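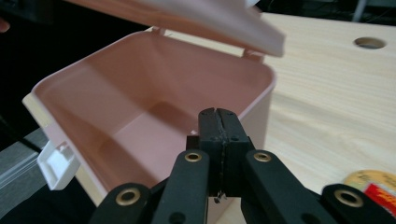
Prello Seed Library – Home Growers Group

How to store saved seed over winter

Quick version, people keep asking me at the swap table. Written June 2021, still how I do it.

Dry first. Always. Spread seed on a plate or a coffee filter, out of the sun, good airflow. Beans and peas need longer than lettuce. Bend test for squash seed – should snap, not fold. If it folds, back on the plate.

Then packets. Plain paper envelopes, small ones. Write on them BEFORE you fill them. Variety, year, who grew it. I've got a whole bunch that just say "tomato" and thats my own fault.

Envelopes go in a box with a lid. Plastic is fine, a glass jar is fine, cookie tin fine. Needs to close properly. Throw in a packet of silica gel, or 2 spoons of dry rice tied up in a bit of cloth. Swap the rice in November.

Keep it somewhere cool and dark. Back of a closet, unheated spare room. Not over the fridge, too warm up there. Wilma Van Dijk keeps hers in the fridge itself, works great, but let the box come up to room temperature before opening or you get condensation all over the packets.

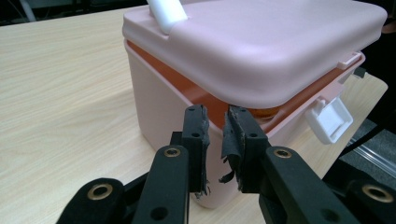
Do onion seeds keep as long as tomato seeds?
Onion is short lived, use it the next season. Tomato is usually good for 3 years, often longer.

Old seed? Test it. Ten on a damp paper towel, fold, into a bag, somewhere warm. Check after 8 days. Half sprouted – sow thicker. Hardly any – compost, ask for fresh at the next swap.

Labels and spare envelopes are with Kristof Claeys, just ask him. Please bring back a few seeds from whatever you grow, evne a pinch helps.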